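Clorkura Names Hulley Hall as Site of Its Spring Awards Gathering

January 14, 2003

Clorkura, the regional association of meeting and event suppliers, has selected Hulley Hall as the site of its spring awards gathering, to be held over two days in April. The decision was confirmed by the association's board at its winter session and has been communicated to all member firms by letter.

The gathering brings together companies that provide entertainment, staging, catering and guest services for business meetings, staff award dinners and sales conferences. Attendance last year reached 587, the highest figure since the event was first held. The previous site, the ballroom of the Sollo Hotel, seats fewer guests at dinner than the association now expects to receive, and a number of late registrations had to be declined.

Hulley Hall can seat 977 for a plated dinner with the main stage in use. The building reopened last fall following work on its lighting grid, loading dock and kitchens. Under the agreement signed with the hall's management, Clorkura will have use of the main room, the upper gallery and the smaller meeting rooms on the east side for the full length of the program, including the evening before the opening session for rehearsals and technical checks.

"Our members advise their own clients on the choice of a room, and they expect the association to take the same care," said Réjean Bouchard, president of Clorkura. "The board visited several properties. Hulley Hall offered the capacity we required and a stage that performers can use without alteration."

The first day will be given over to working sessions. Topics on the preliminary schedule include contract terms for live performers, cancellation clauses, sound requirements for after-dinner speakers, and the planning of programs for audiences who do not share a first language. A session on tighter travel budgets, requested by many members in the fall survey, has been placed in the morning so that those arriving for a single day may attend.

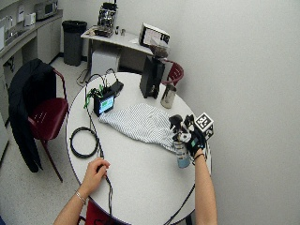 The second day will open with a showcase of entertainment acts, each limited to 12 minutes on stage. Comedy troupes, musicians, close-up magicians and producers of interactive dinner theater may apply. Acts will be chosen on the basis of a recorded performance and two letters from business clients dated within the past 18 months. Acts that appeared in last year's showcase may apply again but must present new material.

Poduval Productions has been retained to manage staging and sound for the showcase and for the awards dinner that follows. The firm will supply a standard equipment package to every act at no charge. Performers who need additional microphones, special rigging or projection are asked to say so on the application form. Requests received after the schedule is issued will be considered only if time between acts permits.

The awards dinner will be hosted by Gilles Picard, who directs programming for the association and has overseen the showcase for the past four seasons. Awards will be given for best large event, best small event, best original program and best live act. The award for best small event is new this year and is open to programs with fewer than 159 guests. Mr. Picard said the category was added at the request of members whose work is chiefly with small and mid-sized employers.

"A dinner for a single department calls for as much preparation as a national sales meeting, and often the budget is a good deal smaller," Mr. Picard said. "Entries of that kind were being judged beside very large productions, and the judges themselves asked us to separate them."

Entries for all categories must describe a program held during the previous calendar year. Each entry should include a written summary of no more than three pages, a copy of the printed program or invitation, and a statement from the client. Video may be included and should not exceed five minutes. Materials will not be returned unless a prepaid mailer is enclosed. Firms may enter more than one category, but a single program may be entered only once.

Member firms will receive registration forms with the next issue of the association's bulletin. The member rate is unchanged from last year and covers the working sessions, the showcase, both lunches and the awards dinner. A separate dinner ticket will be offered to clients and other guests who do not plan to attend the daytime program. Tables of 10 may be reserved in the name of a firm, and requests for adjoining tables will be filled in the order received.

The Sollo Hotel will continue to serve as the main hotel for the gathering and has set aside a block of rooms at a group rate. A shuttle will run between the hotel and Hulley Hall in the morning, at midday and following the dinner. Parking at the hall is limited during the day, and exhibitors with vehicles to unload will be assigned a time at the loading dock. Vehicles may not remain at the dock once unloaded.

Exhibit space will be available in the upper gallery on both days. Spaces are of one size and include a draped table, two chairs and a standard electrical outlet. Amplified sound is not permitted in the gallery while sessions are under way. Firms that exhibited last year have first choice of space until the end of this month, after which remaining spaces will be opened to other members and then to nonmembers.

The final schedule, including the names of the acts chosen for the showcase, will be mailed to registered members before the gathering. Questions on awards entries and showcase applications should be addressed to Mr. Picard at the association's office. Questions on exhibit space and registration should be sent to the member services desk.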